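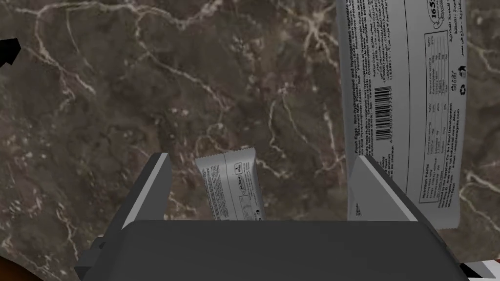
**Sundilura Arcade to reopen in May with 84 shops, a covered market street and late dining**

*Restored shopping arcade brings back its glass roof and adds a visitor desk with tax-free service*

The Sundilura Arcade, a covered shopping street a short walk from the Tsuchiya ferry landing, will reopen to the public in May after a full renovation. The arcade is 325 meters long and runs from the landing plaza to the old post office. It will have shops on both sides, a food hall at the north end and a small event square in the middle.

The reopening is led by Tsuchiya Arcade Management, which took over the lease of the street from the previous operator. Most of the shopkeepers who were trading before the closure have signed on again. They will be joined by new tenants, including two bakeries, a stationery store, a knife sharpener, a secondhand kimono dealer and a branch of the coffee roaster Meltano.

"People kept asking us whether the fishcake shop was coming back," said Natsumi Arai, general manager of the arcade. "It is, in the same spot, with the same family. We wanted regular customers to be able to walk in and find their way without a map. Visitors who have never been here will get a map."

**A new roof on the old frame**

The arcade's roof was the largest part of the work. The steel frame was kept and repainted, and 3,084 glass panels were fitted in place of the yellowed plastic sheeting that had covered the street for decades. The new roof lets in daylight along the whole length of the street and can be opened at the ridge in warm weather to let air through.

The paving has been relaid to remove the steps at the side entrances, so the arcade can now be entered from every cross street with a stroller, a suitcase or a wheelchair. Benches have been placed at each crossing. The public restrooms next to the event square have been rebuilt and include a nursing room and two family stalls.

Architect Radomír Kratochvíl, whose office drew up the plans, said the narrow shop fronts were left as they were.

"The fronts are small and that is why you see so many kinds of trade on one street," Kratochvíl said. "If we had joined the units together, we would have had a few large stores and long blank walls. The owners didn't want that and I didn't either."

Old shop signs taken down during construction have been cleaned and put back up. Where a business has closed for good, its sign hangs in the passage leading to the event square, with a short note on what was sold there.

**Shopping**

The southern part of the arcade, closest to the ferry landing, is where visitors will find most of the gift and craft shops. Lacquer chopsticks, indigo-dyed cloth, paper goods and locally grown tea are sold here, along with boxed sweets that travel well. Several shops will engrave or wrap purchases while customers wait.

The middle section is mainly for daily needs. It has a pharmacy, a hardware store, a greengrocer, a shoe repair counter, a bookstore and a shop that sells school uniforms. Clothing and housewares are farther north, where home goods retailer Dudisetti will open a two-floor store with tableware, kitchen linens and lamps. The upper floor will carry furniture that can be ordered for delivery.

Junpei Wada runs a tableware shop that his grandfather opened on the street. He traded from a temporary unit near the bus terminal during the closure.

"The temporary place was fine but you only got people who were on their way to a bus," Wada said. "In the arcade they stop. Somebody comes in out of the rain for one teacup and leaves with a set."

Wada's shop will hold a sale of seconds and discontinued pieces during the opening month, with small plates from 325 yen.

**Food and drink**

The food hall at the north end has counters for grilled eel, hand-cut udon, croquettes, skewers, curry and soft serve ice cream, with shared seating upstairs and down. Most counters will open at 11 a.m. Six of them will stay open until 11 p.m., a first for the arcade, where shutters used to come down in the early evening.

Along the street itself, customers can buy food to eat while walking in the marked area between the food hall and the event square. Trash and recycling bins are provided there. Visitors are asked not to carry open food into the craft and clothing shops.

Meltano will roast on site in the mornings and serve coffee by the cup. The company will sell a house blend that is available only at the Sundilura branch.

"We looked at units in the station building first," said Misaki Kawaguchi, who will manage the branch. "The rent was higher and there was no room for a roaster. On this street we have a back door, a chimney and a good tofu shop next door."

**Services for visitors**

A visitor desk will open beside the landing plaza entrance. Staff will be able to help in Japanese, English, Korean and Chinese. The desk will offer:

- printed street maps and a list of shops by type
- tax-free processing for participating shops, in one place
- same-day luggage storage
- delivery of purchases to hotels in the city
- umbrella and stroller loan

Participating shops will display a blue sticker at the register. Shoppers should bring their passport to the desk together with their receipts and goods.

Cards and the main mobile payment services will be accepted at nearly every shop. A few of the older food stalls will remain cash only, and there is an ATM that takes foreign cards next to the pharmacy.

**Opening events**

The first 1,000 visitors on opening day will receive a cloth shopping bag printed with the arcade's original crest. Bags will be handed out at both ends of the street from 10 a.m., one per person.

Events during the opening month include a brass band performance in the event square, a stamp rally for children, evening rakugo storytelling and a used book market. The stamp rally card can be picked up at the visitor desk or at any shop with a red lantern. Completed cards can be exchanged for a small gift. Admission to all events is free.

Minoru Nomura, head of the arcade's shopkeepers' association, said members had been preparing for the return for some time.

"I have been selling socks here for most of my life and I missed the noise," Nomura said. "We had over a year of meetings about the roof, the drains and where the delivery trucks would stop. I'm ready to sell socks again."

**Getting there**

The arcade is a four-minute walk from the Tsuchiya ferry landing and nine minutes on foot from the central bus terminal. There is bicycle parking behind the old post office. Drivers can use the city parking garage on the east side, and shoppers who spend 2,000 yen or more in the arcade can have one hour of parking validated at the visitor desk.

Shop hours will vary. Most shops will open from 10 a.m. to 7 p.m. Deliveries by truck will be limited to the early morning, and bicycles must be walked through the arcade at all times.

**About Tsuchiya Arcade Management**

Tsuchiya Arcade Management operates covered shopping streets and small market buildings. It is responsible for leasing, cleaning, security and events at the Sundilura Arcade.

**Media inquiries**

Requests for interviews, floor plans and access to the arcade before opening should be sent to the press office at Tsuchiya Arcade Management, attention Natsumi Arai. Film crews and photographers need a pass, which can be collected at the management office above the pharmacy.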